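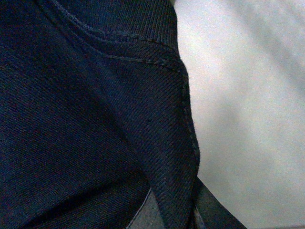 Navy twill at Drevoten: notes from the open house

I went to the Drevoten open house in November with low expectations, and the welcome speech did nothing to raise them. We heard the word "heritage" before we had our coats off. The company moved into the old Odbridge mill building not very long ago, so I'm not sure whose heritage they meant.

The tour takes you through cutting, sewing and finishing, in that order, and then through the shop, which is where they want you. There were 70 visitors in my group. That is far too many for an aisle between sewing tables, and most of what the guide said in the cutting room went to the front row. I caught the part about 538 garments a week. I did not catch whether that was a good week or an ordinary one, and when I asked later I got a smile and a brochure.

What I wanted to see was the navy twill, which people keep telling me is worth the money. It is a nice cloth. It is so dark that indoors you take it for black until you get it near a lamp, and then the diagonal weave comes up and you can see the blue. There are faint reddish-brown flecks in it too. The guide called these "character." My own guess is stray color in the yarn, and I'd want to know if it varies from roll to roll. No answer on that either.

The sewing room was better. They let us handle pieces off the tables, and I spent most of my time on one with a ribbed band set against the twill along a curved seam. A curve like that is a fair test of a workshop. You are joining a knit-looking rib to a woven cloth that doesn't want to bend, and you are doing it with two rows of stitching in a dusty blue-gray thread, paler than the cloth, so every wobble shows.

The rows were even enough. The twill puckered, though, right where the seam swings around, with small ridges next to the thread. I was told it would press out. Maybe so. I have owned jackets where that kind of pucker pressed out on Sunday clothes terms – fine until you sat down in a car. The edge of the twill was also a little fuzzy, with short loose fibers standing off it. On an unfinished piece I wouldn't care. On a finished one at these prices I would, and I couldn't get a straight reply on which stage this one had reached.

By the finishing room the group had thinned out. The steam presses are loud and the explanation was short. A panel on the wall compared Drevoten's cloth with one from Akpalu, a supplier they used to buy from, and you can imagine which came out ahead. Both swatches were behind plastic. I'd have liked to rub them between my fingers, and so would the woman next to me, who had been a tailor and said so several times.

The shop is bright and warm and has the only chairs in the building. The work jacket is 300 dollars. The repair service is run through another firm, Tusitard, and covers seams for 2 years, but the card at the register says "subject to inspection" and nobody working there could tell me what they inspect for. I bought a cap.

Is it worth going? If you sew, yes, for the twenty minutes at the tables. Take the late afternoon tour, I'm told it's smaller. Parking behind the mill is free but the lot floods, and the side entrance is the one with the ramp. Coffee is at the end, and it runs out.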